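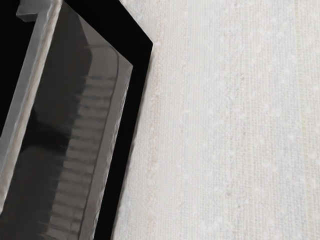 Reboco

O reboco é a camada de argamassa aplicada sobre paredes, muros e tetos para regularizar a superfície e protegê-la da água, do vento e do desgaste. Em sentido estrito, na terminologia da construção, designa apenas a camada final, estendida sobre o emboço. No uso corrente, porém, a palavra abrange o conjunto do revestimento argamassado.

Etimologia e terminologia

O termo é derivado regressivo de rebocar, verbo aplicado ao ato de cobrir a parede com massa. Em Portugal, reboco designa com frequência todo o revestimento tradicional em várias camadas. No Brasil distinguem-se habitualmente o chapisco, o emboço e o reboco, embora a chamada massa única, que reúne as duas últimas funções, seja hoje comum em obras residenciais. O acabamento muito fino e liso, geralmente à base de cal ou gesso, recebe o nome de estuque quando aplicado em interiores, com ou sem ornamentos em relevo.

História

Os revestimentos mais antigos eram feitos de barro misturado com palha ou outras fibras vegetais, aplicado à mão sobre paredes de terra ou de varas entrelaçadas. O gesso foi usado no Antigo Egito como base para pinturas murais. Na arquitetura romana, os rebocos de cal e areia alcançaram grande refinamento, e Vitrúvio descreve a sobreposição de várias camadas, as últimas com pó de mármore.

Na Península Ibérica, a cal permaneceu como aglomerante dominante até a difusão do cimento Portland, patenteado no século XIX. A substituição foi gradual. Em zonas rurais, a caiação periódica das fachadas continuou a fazer parte da manutenção doméstica, e ainda se pratica no Alentejo e em partes do Algarve. No Brasil colonial, as paredes de taipa e de pau a pique eram revestidas com barro e cal, esta obtida muitas vezes pela queima de conchas no litoral.

Composição

A argamassa de reboco compõe-se de um aglomerante, um agregado miúdo e água. Os aglomerantes mais usados são a cal aérea, a cal hidráulica, o cimento, o gesso e a argila. O agregado é quase sempre areia, cuja granulometria influi na textura e na tendência à fissuração. Areias com excesso de finos exigem mais água e aumentam a retração durante a secagem.

A cal aérea endurece por carbonatação, reagindo lentamente com o dióxido de carbono do ar. O resultado é um revestimento poroso e permeável ao vapor, capaz de acompanhar pequenas deformações da parede. O cimento endurece por hidratação, mais depressa e com maior resistência mecânica, mas forma uma camada mais rígida. Misturas bastardas, com cal e cimento, procuram um comportamento intermédio.

Aplicação

A base deve estar limpa, firme e ligeiramente umedecida. O chapisco, lançado com a colher, cria aderência em superfícies lisas ou pouco absorventes. Segue-se o emboço, cuja espessura é controlada por mestras, faixas de argamassa executadas previamente no prumo. A massa é sarrafeada com régua e, depois de puxar, desempenada.

O reboco propriamente dito é fino. Pode ser alisado com desempenadeira de aço, alisado com talocha de esponja, raspado, penteado ou deixado com textura de areia. Em tempo quente e seco, convém umedecer o revestimento nos primeiros dias e protegê-lo do sol direto.

Patologias

As fissuras em rede, de traçado irregular, resultam em geral da retração da argamassa. Fissuras isoladas e contínuas podem indicar movimentos da própria parede. O descolamento, reconhecível pelo som cavo à percussão, tem origem em bases sujas, demasiado lisas ou demasiado secas. As eflorescências são depósitos esbranquiçados de sais transportados pela água até a superfície; quando os sais cristalizam no interior dos poros, o revestimento perde coesão e se desagrega.

Em paredes sujeitas à umidade ascensional, a aplicação de argamassas ricas em cimento costuma agravar o problema, pois dificulta a evaporação e desloca a umidade para zonas mais altas.

Conservação

Na reabilitação de edifícios antigos, recomenda-se que o novo reboco seja compatível com o suporte, isto é, menos resistente e mais permeável que a alvenaria. As lacunas são preenchidas com argamassa de composição semelhante à original, determinada por análise de amostras. Quando existem esgrafitos, fingidos ou pinturas, a camada antiga é consolidada no local, com injeção de caldas de cal nas zonas descoladas.

Ver também

Argamassa
Cal
Esgrafito
Estuque
Taipa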